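Startseite Themen Robotik Greifen & Teachen Neue Beiträge Anmelden

Stoff falten per Fernsteuerung vormachen: Demos werden einfach nicht gleichmäßig

Sidra Bhutto, Januar

Hallo zusammen, ich lese hier schon länger mit und brauche jetzt selber mal Hilfe. Ich bringe unserem Arm gerade bei, kleine Stoffteile zu falten. Gesteuert wird mit einem Leader-Arm, also ich bewege den kleinen, der große macht es nach, und die Handgelenkkamera läuft mit. Software ist Plirkov, die Aufnahmen landen alle mit Gelenkwinkeln und Greiferöffnung auf der Platte.

Mit Klötzchen und Bechern war das ein Spaziergang, da hatte ich an einem Nachmittag genug zusammen. Aber Stoff! Ich fahre hin, mache zu, und entweder habe ich nichts zwischen den Fingern oder gleich drei Lagen auf einmal. Dann korrigiere ich, lasse los, greife nach, und am Ende dauert eine Demo fast 80 Sekunden, und die nächste sieht wieder völlig anders aus.
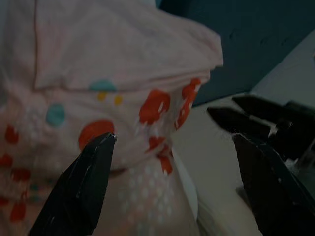 Trainiert habe ich trotzdem mal mit dem, was da war (15 Demos, ich weiß, ich weiß). Das Ergebnis: Der Arm fährt ganz brav über den Stoff, zögert, macht die Finger ein bisschen zu, wieder auf, wieder zu ... und bleibt dann da stehen. Genau mein Gezappel vom Anfang, nur in Dauerschleife.

Jetzt meine Fragen an euch: Schmeißt ihr Demos mit Nachgreifen komplett raus oder lasst ihr sie drin? Legt ihr den Stoff jedes Mal gleich hin? Und schaut ihr beim Steuern auf den Tisch oder auf das Kamerabild? Ich sitze direkt daneben und gucke ehrlich gesagt immer auf den Tisch.

Danke schon mal, bin für jeden Tipp dankbar!

Dong-geon Ma

Hi Sidra, das Zögern kenne ich nur zu gut, das hat mich einen halben Winter gekostet. Fang bei deiner letzten Frage an, da steckt meiner Meinung nach das meiste drin. Wenn du auf den Tisch schaust, triffst du Entscheidungen mit Informationen, die dein Modell gar nicht bekommt. Du siehst von der Seite, ob die Finger unter der Kante sind. Die Handgelenkkamera sieht das von oben eben oft nicht. Häng dir einen Monitor hin, stell das Kamerabild groß und steuere nur danach. Die ersten Versuche sind furchtbar, man kommt sich vor wie beim Rückwärtseinparken mit Anhänger, aber nach einer Stunde geht es.

Kannst du danach am Bild immer noch nicht erkennen, wo die Kante ist, dann brauchst du eine zweite Kamera von der Seite. Bei mir war das so, und danach wurden die Demos von allein kürzer.

Zum Nachgreifen: nicht alles löschen. Ich unterscheide da zwei Sorten. Griff ging daneben, ich fahre ein Stück hoch, setze neu an und kriege den Stoff: bleibt drin, davon lernt der Arm, wie er sich selbst aus der Patsche hilft. Ich stehe über dem Stoff und überlege, und die Finger zittern dabei auf und zu: fliegt raus, oder ich schneide die Stelle raus. Achte beim Schneiden darauf, dass kein Sprung in den Gelenkwinkeln entsteht, sonst ruckt es später an genau dieser Stelle.

Und überleg dir vor der Aufnahme, an welcher Stelle du greifst. Ich nehme immer die Ecke, die dem Arm am nächsten liegt. Ist die verdeckt, ziehe ich erst die oberste Lage zur Seite. Immer dieselbe Reihenfolge, auch wenn es im Einzelfall anders schneller ginge.

I-seul Gil

Mehr Demos. 15 ist für Stoff viel zu wenig.

Su-bin Pyo

Ich würde noch was zum Hinlegen ergänzen, das ist bei Dong-geon ein bisschen untergegangen. Wir haben bei uns im Dulbridge mit flach ausgelegtem Stoff angefangen, immer ungefähr gleiche Lage, und erst als das lief, kamen die zusammengeschobenen Haufen dazu. Gleich mit dem Knäuel loslegen ging bei uns schief.

Dann das Tempo! Man fährt beim Vormachen gern im Schneckentempo, und das Modell kriegt dann zig Bilder, auf denen praktisch nichts passiert. Lieber zügig üben, ohne Aufnahme, bis man 8 saubere Durchgänge hintereinander schafft, und dann erst den Rekorder anwerfen. Ach ja, und Pause machen, wenn die Hand müde wird. Meine Demos vom späten Abend konnte ich alle wegwerfen.

Was für Fingerspitzen hast du denn drauf? Auf glattem Kunststoff rutscht Baumwolle gern weg, ein Streifen dünnes Gummi hilft da enorm.

Kommentare

Sidra Bhutto: Monitor steht! Die erste Stunde war wirklich furchtbar, danach deutlich weniger Gefummel. Gummi probiere ich als Nächstes.

Si-eun Yoon: Zählt der Ordner bei euch in Plirkov auch gelöschte Demos weiter? Ich bin bei Nummer 2978 und habe nicht mal ein Drittel davon behalten.

Dong-geon Ma: @Si-eun ja, die Nummern laufen einfach durch. Nicht umbenennen, sonst passt der Index nicht mehr.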